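So I finally finished the quilt! Barbara Nowakowski talked me into starting it back in April, when I had a closet full of old shirts and way too many free evenings. It took 70 squares, most of them blue, plus one awful orange plaid I couldn't bear to leave out.

I'd never quilted anything bigger than a potholder, so my corners wander a bit - okay, a lot. The binding I had to rip off and sew on again (twice, with some language). But it's big and soft and the cat has already claimed the middle.

Next up is the first wash, which scares me more than the cutting did. Cold water, gentle cycle, and fingers crossed that the red squares behave. 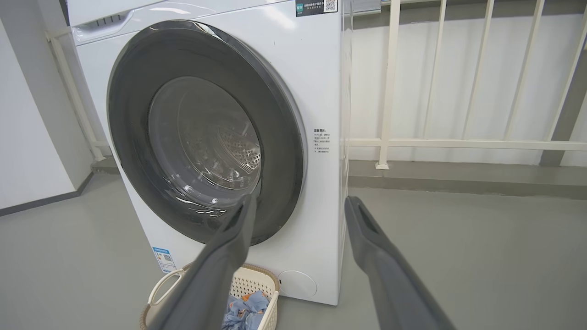 Front loader, big round door. Wish me luck!

I'll post the quilt once it's dry.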